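Ticket: Fridge drawer sticks halfway, door won't shut behind it
Status: Reopened by customer
Product: Hirkine 2000, built-in
Location: Prendberg, shared kitchen

Hi again! Me with the drawer. I closed the last ticket myself on Saturday because the drawer was behaving, and then I came in with my coffee and the fridge was beeping at me, so we're back.

Quick recap for whoever picks this up. The pull-out drawer slides open fine. Going back in, it gets partway and stops dead, and if you push harder it rides up a little on one side. Then the door bumps into it and bounces open again. Sometimes it stays open just enough that you don't notice, and everything is lukewarm by lunch (RIP the good yogurt). It's worse when we've stocked up on drinks, so I started with those. We get through a lot of bottled tea and juice in here, especially in the late afternoon.

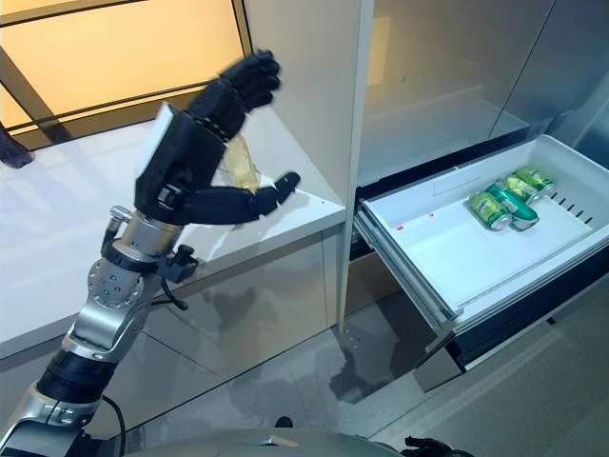 The first thing your chat agent asked was whether I'd leveled the fridge. I had, sort of, with a level app on my phone, and it looked good side to side. I hadn't checked front to back! So I did that, and it leans forward a hair. The front feet are behind a kick plate that I couldn't get off without a screwdriver, and the screwdriver was in the other building, naturally.

Next I took everything out and tried the drawer with nothing in it. It slid home maybe three times in a row, then stuck again on the next go, in the same spot as before. So weight makes it worse, but it isn't the whole story. I wiped both rails with warm water and dish soap like the manual says, and got a truly impressive amount of sticky stuff off the left one. Someone's juice, I'm guessing, from way back.

Then I put the drinks back in a different order, with the plastic bottles standing up instead of lying down. 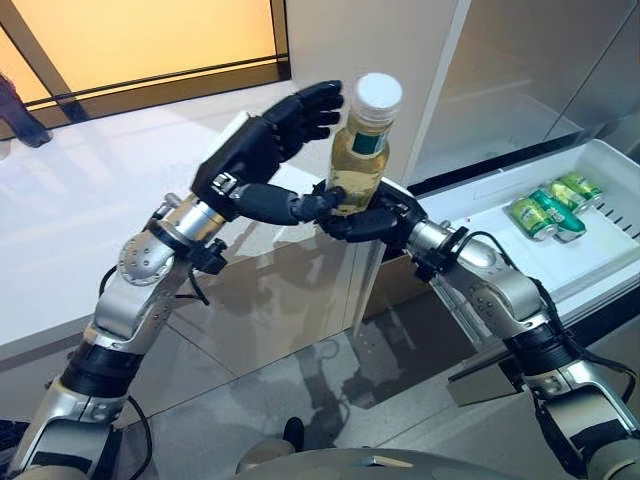
What I've tried so far

- Cleaned both rails and the little wheels. Better, still sticks.
- Lifted the drawer out and put it back in. Fixed it until the next morning.
- Turned the dial down to 4 in case ice was building up behind the drawer. No ice that I can see, and no change.
- Swapped the drawer with the one under it. They don't swap. Please put that in the manual.
- Checked the door seal by shutting it on a piece of paper. Nice and snug once the drawer is out of the way.

I also wondered about the floor. It's concrete, it looks flat enough, but there's a bit of a dip closer to the window and the fridge had been moved about 6 inches that way when the counter went in. I spent a while down there with the phone level and got a different answer every time, so take that however you like. 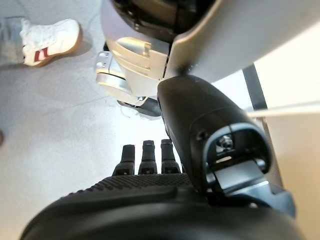 Can I keep using the fridge with the drawer taken out?

Keep using it as long as the door closes fully and the beeping stops. Put the food on the shelves, and leave some room in front of the vent at the back.

Thanks, that's what I've been doing since I asked. It's fine, just annoying, because the shelves aren't tall enough for the bigger bottles and they've ended up in the door, and now the door is heavy. The drawer itself is sitting on the counter with napkins in it. It makes a decent napkin tray, but I'd love to have it back where it belongs.

One more thing I noticed this time: the left rail moves if I push on it with my thumb. The right one doesn't. I can't see a broken clip, but it's dark back there. The kit from Eller (your parts people, right?) had a new rail listed as part 22, and I haven't ordered it yet in case you tell me it's the wrong side.
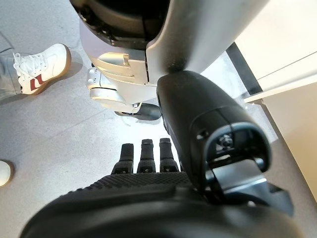
Submitted by: Pathak, kitchen account, Prendberg
Ticket type: Follow-up, parts question

So my questions are pretty simple. Is part 22 the left rail or the right one? Does it come with the clips, or do I need those separately? And should I fix the forward lean first, before I mess with rails at all? I've got the screwdriver now, so I can do the front feet this week.

I'd rather do the rail myself if it's only a couple of screws. If it means pulling the whole fridge out from next to the counter, please send a person. Mornings are best, the kitchen gets busy after that. Reply here and I'll see it, the phone number on the account is an old one.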